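3 min read

Posted by the Branus cell desk, 10/8/23

Thread on how our two-armed cell is set up in simulation and what it takes to keep it running. We call the cell Branus. Mostly notes for people who have one like it and are stuck on the same things.

The task is simple. One hand picks up a small object and takes it to an open-fronted box on the table. The other hand stays out of the way until it is called for. Most of my time goes into the setup before any of that runs.

First thing is the table height. In the model file the table and the arm bases have separate origins, and if you edit one you have to edit the other. In July I moved the table by 3 mm and forgot the bases. Every grasp after that closed a little too high.

I now keep both numbers in one Bakilana config file and let the loader fill them in. Don't type them by hand in two places.

Second is the box. Our first version was a single solid collision shape, so the opening looked open and was solid to the physics. The hand stopped dead in mid-air at the entrance. If you see that, turn on the collision view before you touch the controller.

We rebuilt the box from separate pieces – floor, walls, top – and the hand can go in now. The lip along the front of the floor got its own piece too. Leave it out and objects slide across a line they should catch on.

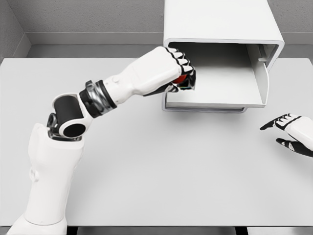 Approach angle matters more than speed. Come in with the back of the hand up and the fingers curled down, and keep the knuckles clear of the top slab. I set the clearance at 16 mm. With less than that the planner finds a path, but the contact log fills up.

Speaking of the contact log, read it. Ours is written by Vorusen at the end of each run. Last week's batch was 519 runs and I sorted them by first contact. The bad ones had nearly all touched the box before the release.

Finger joints next. If the curl looks right but the object creeps out of the hand, check friction on the fingertip pads first, then the joint damping. I change one, rerun the same seed, then change the other. Changing both at once cost me a day.

Closing force: start low and step up. Too much and a small object gets pushed into the palm mesh, and then it shoots off when the fingers open. A smaller time step helps with this but the whole batch runs slower.

The idle arm needs a proper parking pose. Open hand, above the table, away from the opening. We used to leave it wherever the last run ended, and the planner for the working arm kept routing around it in odd ways.

The reset script now parks both arms, then places the object, then waits 2 seconds of sim time so things settle. Keep that order. If the object goes in first, an arm on its way home can knock it.

Weekly upkeep is short. Reload the model from the clean copy, compare joint limits against the saved list, run the reset on its own a few times, and clear old logs. The Fladero drive fills up faster than you would think – one batch with video is over 16 GB.

If a run fails in a way you have not seen, save the seed and the config together. One without the other is no use for getting the failure back.

Still open: the release. Opening all the fingers at once sometimes drags the object back toward the front of the box. I am trying thumb first, then the rest. Will post the numbers when the next batch is done.

Contact | © 2023 Branus cell desk | Back to top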